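Rondau layout returns to the Wodville hall in November

Reading time: 6 minutes

The Rondau branch layout will be back in the Wodville hall for two weeks in November, and this year it will be shown at its full length for the first time since the club moved out of the old goods office. Members who have only seen the station end will be able to follow a train from the Rondau platforms through Mokoena Junction and down to the harbour sidings at Cluleo without a gap.

The layout is in 4 mm scale and represents a small coastal line in the late 1950s. None of the places on it exist. Anel Radebe drew the first track plan on the back of a timetable and it has been altered many times, but the main idea has stayed the same. A single line leaves a modest terminus, meets a mineral branch at a junction, and drops to a quay where everything has to be shunted by one small engine. Trains run to a working timetable that takes just under an hour to complete, and we intend to keep to it during public hours. Visitors who arrive in the middle of a quiet spell should wait a little, as the afternoon goods is usually close behind.

Most of the work since spring has gone into the boards between the junction and the harbour. The old ones had warped, and by last winter the joint on the embankment was bad enough to throw light wagons off. Lwazi Sibiya has built replacements with deeper sides and proper alignment dowels. They are heavier than the old boards and need a person at each end to lift them, so please don't try to move one alone when we are setting up. The legs now have screw adjusters. The hall floor falls away towards the kitchen, and in past years we packed the low side with folded card, which crept out by the second day.

The wiring has been redone on the same stretch. Each board now has its own terminal strip, with a plug and socket link to the next, and the colour code is written on the underside in marker. Point motors at the junction have been changed from the solenoid type to slow-action motors. They are quieter and have given no trouble so far on the test track, although the crossover nearest the signal box still needs its throw adjusting. Anyone who has not used the new panel should come to an operating evening beforehand, as the switches no longer sit in the same order as the old ones.

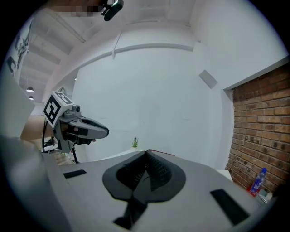

Scenery on the harbour section is nearly finished. Mpho Ngcobo has repainted the quay wall in greyer tones, which suit the stone sheets on the warehouse better than the old brown did. The water is several thin coats of gloss varnish over a painted base. It needs a good while to harden between coats and the last one went on in August, so nothing should be rested on it, however dry it looks. The boats are being kept in a separate box until the layout is up. There are still bare patches behind the coal stage and along the lane to the chapel, and these will be covered with static grass at the next two working evenings.

The chapel itself is new. It replaces the card kit that was crushed in transit and has been scratch-built from plastic sheet, with a slate roof laid in separate strips. The lych gate is taken from measurements of one near Annag Strachan's house, reduced slightly so that it doesn't block the view of the line. There was some discussion over whether to put lights in the windows. It has been wired for them, but they will only be switched on during the evening sessions.

Rolling stock is in fair order. The two branch tank engines have had their wheels and pick-ups cleaned, and one has a new motor. The mineral wagons have all been weighted to the same standard, which has made a clear difference when pushing long rakes back up the harbour incline. If you are bringing your own stock to run, please check the couplings against the height gauge kept in the tool drawer. Stock that fails the gauge can be put in the display case, but it won't be allowed on the layout. Back-to-back measurements will be checked as well, as the new pointwork at the junction is less forgiving than the hand-built track it replaced.

The layout now breaks down into more parts than the trailer will carry in one go, so there will be two trips from the store. Boards from the station end will travel first, with the trestles and the control panel. The harbour boards, the backscene and the lighting rig will follow. Please label any box you want taken, on the end as well as the lid. Boxes were stacked three deep last year and a good part of the first morning was spent looking for the fiddle yard cassettes.

The exhibition fund stands at £2,786 after payment for the timber and the motors. The hall hire will come out of that. Last year's takings on the door covered the hire and left enough for the new lighting rig, and admission prices will stay as they were. Children will again be admitted free with an adult. The second-hand stall will run on both weekends, and sellers should price their own items and attach a slip with their name. Boxed locomotives should be tested before they go on the table. There will be a short length of track with a controller behind the stall for buyers who want to see something run.

We are also printing a short guide to the layout. It will have the track plan, a list of the trains in running order and a page on the made-up history of the line, from the first survey to the closure of the mineral branch in 58. Fouad Yammine is putting the text together and would like to see any photographs of the early boards, particularly the first version of Mokoena Junction with the wooden viaduct. Prints can be scanned and handed straight back.

Operators are needed for the afternoon sessions in the second week. The harbour can be worked by one person, but the junction and the fiddle yard are better shared, and a newer member can be paired with somebody who knows the timetable. A rota is pinned up beside the test track. Put your name against the sessions you can manage and write clearly. If you have to drop out, please find a swap before crossing your name off.

Setting up begins on the afternoon before opening, and the hall must be cleared by nine that evening. Bring a torch, a soft cloth and a small crosshead screwdriver. Tea and coffee will be available in the kitchen, but cups should stay on that side of the hatch.

Posted 8/9/24

Comments

Greta
Will the narrow gauge slate line be there as well? My son liked that one best last time and has been asking.

Mpho Ngcobo
Not this year, sorry. The Rondau boards take up the full length of the hall. The slate line should be out again in spring.

P. Harker
Glad to hear the embankment joint has been sorted. I lost a brake van over the side there. Which make of slow-action motor did you go for? I have a junction of my own to do and the solenoids are driving me mad.

Lwazi Sibiya
Come along to a working evening and have a look at them from underneath. Mounting them square took longer than the wiring.

Old Signalman
Is there level access from the car park? The side door had a step when I came before.

Annag Strachan
Use the main door, which has a ramp. The side door still has the step.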